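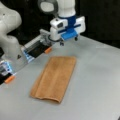

Lizeth Villca wanted to know, before anything else, whether she would still be allowed to fold the awkward ones herself. She asked it at the first meeting we held about the arms, before the slides had even loaded, and it has shaped the way we work more than anything that was on those slides.

The answer was yes, and it still is.

About us

Cadarura is a commercial laundry for small hotels, guest houses, physiotherapy clinics and a couple of swimming clubs. We wash, dry, fold, pack and deliver towels and bed linen, and we have 66 regular customers. Some of them send us a van-load every morning in high season. One sends a single bag a week, and we look after that one too (it's mostly tea towels, and they come back ironed because the owner likes them that way).

We started out with second-hand washers and a table. Édgar Cuadros did the driving and Zoila Inga did everything else, and for the first winter they swapped whenever one of them had had enough. Édgar now runs the building and the machines. Zoila looks after customers and still knows which hotel wants its bath sheets in thirds and which in quarters without looking at the chart.

How the folding room works now

Folding used to be the part of the day everyone dreaded. Sheets have gone through a feeder and a flatwork ironer for years, but towels were always done by hand, standing up, hour after hour. Shoulders and wrists took the worst of it. People were brilliant at it and they were worn out by it, and when someone was off sick the whole room fell behind by lunch.

So we now have robot arms folding towels. They work in pairs over a plain table, and they do the long runs of ordinary towels in standard sizes: hand, bath, pool. Towels are a surprisingly hard job for a machine! A box keeps its shape when you pick it up and a towel doesn't, and every wash changes the way the cloth hangs. We had a long spell when the arms were slower than any of us, and we kept them on the easy loads until they improved.

People still do the rest. Dressing gowns, fitted sheets, anything with a tie or a hood, anything torn, anything a customer has asked for in a special way. Somebody also checks the stacks coming off the robot tables, pulls out the ones that aren't square enough and sends back anything with a stain on it. Wálter Ticona is very strict about corners. He'll refold a towel that the rest of us would have happily packed, and we've stopped arguing with him.

What changed for us

No one lost a job over this. We put that in writing before the first table was bolted down, and the sheet is still pinned up by the kettle.

What did change was the shape of the day. A folding shift used to mean standing in one spot from start to finish. Now we rotate every 2 hours between hand folding, checking, packing and the robot tables, and you can swap with someone if your back is bad that day. The early start has gone as well. The first shift used to come in at five to get ahead of the vans, and it now comes in at half past six, which has made a real difference to the people with small children — and to Édgar, who was never a morning person.

There are new things to learn, and we do that in paid time. 9 of us can now set up a robot table from cold: choose the fold, check the grip, run a few towels through, stop it and clear it if the cloth snags. Ludmila Murín was on the hand-folding tables for years and now teaches the course. She wrote the handbook too, in plain words, and it's a good deal shorter than the one that came with the equipment. Everyone who finishes the course goes up a pay band.

It hasn't all been smooth. The room is quieter in one way and noisier in another, and some of us miss having a full table to talk across. We moved the hand-folding tables closer together after people raised it, and the radio has come back. We also set the delivery targets too high in our first March with the arms, got a lot of grumbling, quite rightly, and brought them down again. Targets are now agreed with the folding team before they go to customers.

If you work here and something about the tables bothers you, say so at the Monthly Moan (yes, that's its real name, and there's cake). The red stop button belongs to everybody. You don't need to ask before you press it and you won't be asked to justify it afterwards.

Where we are

We moved into our present building, the old Agudelo bakery, in September 2022. There's parking in the yard, and a step at the front door, so please use the side entrance if you have a pram or a trolley. The ramp is there.

Come and have a look

We love showing people round. Customers, schools, other laundries thinking of doing the same thing — all welcome, just ring first so that one of us can be free to walk you through. You'll be asked to tie back long hair and leave scarves in the office. If you run a laundry yourself, ask to sit down with the folding team without the managers in the room. They'll tell you what they'd do differently, and they have plenty of ideas.

Working with us

Vacancies go up on the notice board in the yard and on our jobs page. You don't need any experience with machines. We do ask new starters to spend their first few weeks folding by hand, with Lizeth or Wálter alongside, so they know what a good fold feels like before they're asked to judge one.

For customer accounts, collections and odd requests, ask for Zoila. For visits and training, ask for Ludmila.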